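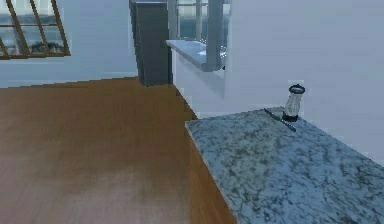 Lodhi 羊毛大衣冬天穿够不够暖?

如果气温在零度以上,里面穿一件薄毛衣就够暖。如果您住的地方冬天更冷,我们建议选大一号,这样里面可以穿厚毛衣,肩膀也不会觉得紧。

Lodhi 双排扣羊毛大衣
品牌:Pritus
颜色:深橄榄绿、驼色、炭灰
价格:493 欧元
货号和库存请在选择尺码以后查看

Lodhi 是 Pritus 秋冬系列里面最长的一件大衣,衣长到小腿中间。它的样子比较安静:宽的翻领,双排扣,后面有一条开衩,走路的时候下摆可以打开。腰的位置稍微收进去一点,所以不系腰带也有腰线。腰带是同样的面料做的,可以拿下来,两边的带环很细,不用的时候不太看得出来。

面料由 Firkitz 织造,是羊毛和少量羊绒的混纺,表面有很短的绒毛,摸起来柔软,但是不会软得没有形状。里衬是光滑的铜氨丝,穿和脱都比较容易。袖子的里衬颜色比身体部分浅一点,这是 Pritus 大衣一直有的做法。
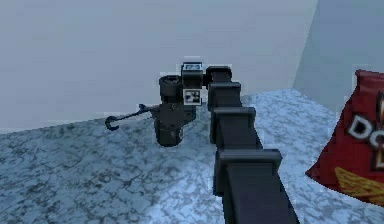
版型和尺码

大衣一共有五个尺码,从 XS 到 XL。肩部是稍微落下来的剪裁,所以肩宽不需要和您平时的西装外套完全一样。请主要看胸围和袖长。如果您在两个尺码中间,喜欢合身的请选小的,喜欢宽松的请选大的。

量胸围的时候,请穿着您打算穿在大衣里面的衣服量,手臂自然放下。袖长从肩点量到手腕的骨头。因为翻领比较宽,个子小的顾客有时候担心领子太重,这种情况可以把最上面的扣子打开,让领子向两边放平。

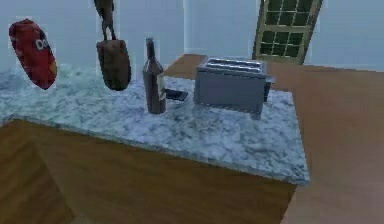
袖口没有扣子,可以向外折一次,折起来以后会露出浅色的里衬。如果您觉得袖子还是太长,Findo 的店里可以改短,改短的费用没有包括在大衣的价格里。请注意,改过的大衣不能再退货。

搭配的时候,窄的长裤和直筒的针织裙都合适。如果穿宽腿裤,我们觉得系上腰带更好看。深橄榄绿配米白色的高领毛衣很柔和,炭灰配同色的裤子就比较正式,上班也可以穿。

细节

前面有四颗大扣子,是牛角做的,每颗的花纹都有一点不同。里面另外有一颗小的透明扣子,把左边的前襟固定住。两个侧口袋是斜的,有里衬;左胸里面有一个小口袋,可以放卡或者一副薄手套。备用扣子缝在里面的洗标旁边。 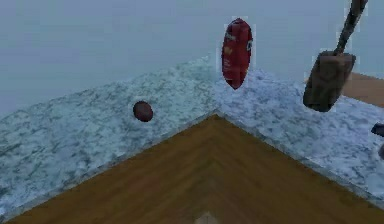

保养

请只做干洗,一个季节洗一次通常就够。平时穿完以后,用软毛刷顺着绒毛的方向刷一刷,再挂在宽肩的衣架上。被雨淋到的时候,不要放在暖气旁边,请在房间里慢慢晾干。收起来以前,先把口袋清空,把腰带拿下来,然后放进透气的衣袋。塑料袋不适合长期存放羊毛。

新的大衣在手臂下面和口袋旁边可能会起一点小球,这对短绒面料是正常的。可以用羊毛梳轻轻去掉,请不要用手拉。

配送和退货

有现货的尺码,下单以后由 Findo 仓库发出。驼色的 XL 需要预订,等待时间将近 20 天,发货以前会给您写一封邮件。退货的大衣要没有穿过,吊牌也要还在上面。换颜色和换尺码请在订单页面里选择“换货”,不用重新付款。

下一批炭灰色在 11 月到店。想收到通知的顾客,可以在尺码旁边留下邮箱。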